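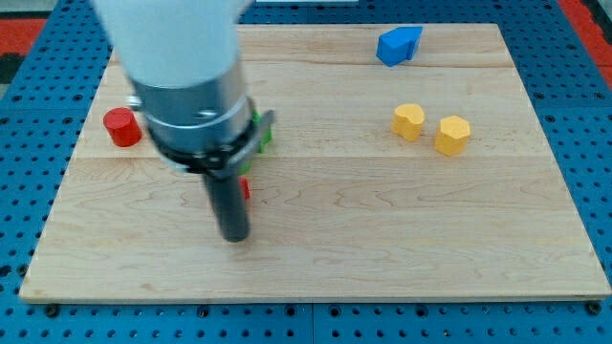 # Gutavel 18 is out, and it plans around clutter a lot better

March 31, 2025

The new release of Gutavel, the open motion planner that many small labs use for tabletop work, landed this morning, and it's a big one. Version 18 swaps out the old grid-based collision check for a new one called Bumby, which treats every block on the work board as a soft shape with a fuzzy border. The closer the arm gets to a shape, the more the path costs. That sounds like a small change, but the paths it makes are so much nicer to watch!

The team at the Salinas lab, where most of Gutavel is written, tests on a plain wooden board with colored blocks on it: a red cylinder, a pair of yellow blocks standing side by side, a blue one with a pointed end, and so on. The arm works over them with a straight rod for a finger. It's a good test for a planner, as a rod can slip into tight spots between pieces if the software lets it. The old version often didn't. It would lift high, swing wide and come back down, even when there was a clear way through at board level.

With Bumby turned on, the planner looks for a low path first and only lifts when the cost gets too high. In the Salinas test set of 398 block layouts, version 18 found a low path in all but 11. The release notes list those 11 one by one, with the layout files attached, so anybody can try to beat them. (Please do. There's a thread open for it already.)

Perception got some love too. Gutavel reads its block poses from Prustik, the lab's shape tracker, and the two now share a clock. Before this, a block that had just been pushed could show up in the planner a few steps behind where it really was, and the next push would start from the wrong spot. Now each pose carries its own time stamp and a score for how sure the tracker is. When the arm itself blocks the view of a piece, the score drops and Bumby makes the border around that piece wider until the tracker sees it again. It's a simple idea and a really pleasing one.

There are smaller things as well:

- The replay viewer can step backward.
- Path costs are drawn as a color wash over the board, so you can see why the planner picked one side of a block over the other.
- Config files from version 17 still load, but the `grid_size` line is ignored and prints a warning.
- Bug 1859, the one where the arm stopped dead if two blocks touched, is closed at last.

A few limits remain. Bumby knows about flat-bottomed pieces that stand or lie on the board, and stacks are still treated as one tall shape. Pushing two blocks at once works in the simulator but is switched off by default on real arms. Stack support is planned for July.

Install steps are the same as before. If you're upgrading, update Prustik first, then Gutavel, and run the board calibration again before you send the arm anywhere near your blocks.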